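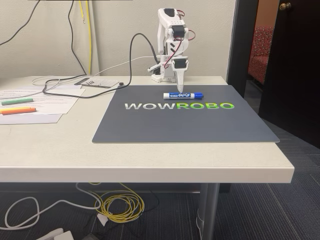 Can a tabletop arm do the chores yet?
Gallery and notes by Brahim Erraji
Posted 15 November 2025

Since May I have been keeping a list of small jobs that a person does in a house or a shop without thinking, and checking which of them a low-cost arm can be trusted with. The list began at the Jallton repair shop, where the owner asked whether a machine could put the hand tools away at closing time. The answer then was no. It is still mostly no, but the reasons have become easier to state.

The jobs fall into three groups: putting loose things back where they belong, sorting by type or color, and wiping. Only the first two are covered on this page. Wiping needs control of contact force, and I do not have results I would stand behind.

Desk clearing, single marker

The task is to pick up a dry-erase marker and put it down somewhere else. A capped EXPO marker on a dark gray mat is close to the best case: a white barrel on a dark surface, plenty of contrast, and a shape that can be gripped from above if the jaws close across the barrel.

The usual fault is in the approach. If the tip comes down a little off the center line, the barrel rolls before the jaws close, and the arm then closes on nothing. A person corrects for this by feel. An arm working from a camera needs to look again, and many control programs do not ask it to.

Gripper shape matters more than I had assumed. A narrow tip gets in between objects well but gives little surface to hold with. Wide, soft jaws hold better and knock over the neighbors.

Desk clearing, several markers

The green, yellow and orange markers on the printed sheets are a harder problem than the one on the mat. Yellow and orange lie side by side, so there is less room for a jaw between them. Paper also slides. Press down slightly too far and the sheet moves, and everything resting on it moves too.

Sorting by color is the easy part of this job. Telling green from orange has been a solved problem on factory lines for decades. Getting hold of the correct one without disturbing the other is where the time goes.

Figures from the log

The log for marker pickup stands at 800 attempts, of which 592 ended with the marker in the tray. That is 74 percent. For a demonstration it is acceptable. For a shop that closes every evening it means somebody still walks over and checks, and at that point the person may as well have put the markers away.

An attempt is counted as failed if the marker leaves the work area, if it is released outside the tray, or if I have to touch anything. Second tries are logged as separate attempts. Other people count differently, so these numbers should not be set beside theirs without reading the rules first.

Where it stands

Reach is the next limit. A small arm fixed to a table serves that table. The floor, the doorway and the next room are outside its world, and most housework is in those places. Loose cables are a separate difficulty – they have no fixed shape, they snag, and a program that handles markers well has nothing useful to say about them.

For the shop floor I would rate the current position as follows.

Returning one known item to one known place: usable with supervision.
Sorting a few known items on a clear surface: usable if speed is unimportant.
Clearing a mixed desk, papers included: not ready.
Anything involving cords: not ready.

Alaoui, who runs the parts counter in Jolport, disagrees with the second line and would move it down one level. His stock arrives in plastic bags, and I have no results for bags.

The log sheet and counting rules are available on request. Please say which 2 or 3 items you want to test, and give the barrel or handle width of each.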